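Notebook, arm purchase, January

Start 9:40. Budget meeting moved to after lunch, which gives me the morning to find out what we want before being told what we can have.

Where things stand: one arm, one gripper, one workstation that sounds like a hair dryer when asked to render anything with a roof on it. The ask is for a second arm plus gripper. Two quotes are in. Semholm is the cheaper and has a 26-week lead time. Gidar is dearer and says "in stock," a phrase I have learned to read twice. Rianne Kuipers has called them to ask in which country it is in stock. No answer yet.

Plan for today is to keep going in the simulator with the bedroom layout, so we go into the meeting knowing about reach and mounting and not just price. Renting the real room costs money. The simulated one costs only patience, and there's no line for that in the spreadsheet.

1. Layout check

Loaded the bedroom with the desk on one side, the red bedspread in front and the door and monitor stand over in the far corner. Questions to settle before we pay for anything: does the base need to move, and if so, do we buy the Becerra cart or bolt wheels to what we have? I'd been assuming a fixed mount would do. Looking at how much floor there is between the desk and that monitor stand, I'm less keen on a fixed mount.

The view is tilted well over, and the arm itself takes up a good part of it. Worth remembering when we get to cameras: the quote has one, and I'd now price two.

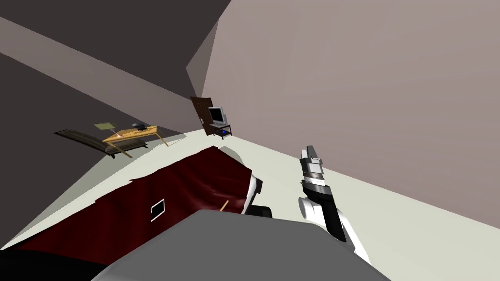

2. Cart or no cart

Becerra cart: rated for 120 kg, fits through our door with 7 cm to spare, provided the person pushing it is calm. Adding it means dropping the extended warranty on the arm. Rianne is for the warranty. I'm for the cart. We've agreed to present both and look neutral.

3. Things that aren't in either quote

Spare finger pads. Cables longer than the ones in the box, which are always sized for a robot sitting in the vendor's lap. An electrician – the building went up in 1922 and the outlets in the back room have opinions. Shipping insurance, which Gidar lists as "optional" and our purchasing office lists as "where is it."

4. Software

Drestari license renews whether or not we buy the arm. Per-seat price, two seats now, and a third if the student position comes through. Put it on its own line this year. Last year it was under "miscellaneous" and got cut along with the coffee filters.

To do before lunch
Ask Semholm if the lead time starts at order or at payment.
Get the cart quote in writing, with delivery.
Second camera: price only, don't promise.
Rerun the layout with the base shifted toward the desk and save the joint limits this time.

11:15. Semholm replied. It starts at payment. Our purchasing office pays on delivery. Forwarded to Rianne without comment.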